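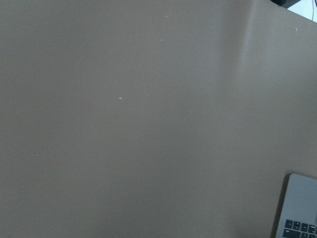
Kamran Ghasemi objected, on reading the first draft of this section, that tenants do not choose a wall colour at all, they put up with one, and that our survey should have asked how long they'd put up with it before asking if they liked it. Fair. We added the question for the second round (Clordale and Flarham only, Skiston was already done).

**Figure 3.** Plain surface, greyish tan, matt. Tone drifts a little from left to right.

### 4.2 Neutral shades in rented homes

Returns: 2732 forms sent out, 1131 came back usable. Of those, 439 from Skiston, the rest split between the other two towns. Response poor in Flarham, where the December posting got mixed up with the council's own rent letters.

Main finding first. People who had lived with a beige or "magnolia-type" wall for over five years were less bothered by it than people in their first year. We had expected the opposite. Age of tenant made little difference, nor did size of household. Having permission to repaint did matter, even where the tenant had never used it.

Names were a problem. One tenant's beige is another's grey, pink or "sort of mushroom". We had planned to code answers against the Pollock shade list but gave up after the Skiston forms; too many fell between two cards. Colours as reported here are therefore the tenant's own word, grouped afterwards by hand. Grouping done twice, by different people. Disagreements settled by talking it over, not ideal.

Light is the other weakness. The form asked which way the main room faces but not what time of day it was filled in, and a warm tan by lamplight can be a very different thing at noon. Several tenants wrote this in the margin before we had throught of it ourselves.

Valdir Trindade's earlier work in Clordale had 1497 households and found a stronger dislike of neutrals overall. His forms went out with a paint voucher attached, so the two sets arent directly comparable. We return to the voucher effect in section 5, together with the free-text answers on ceilings.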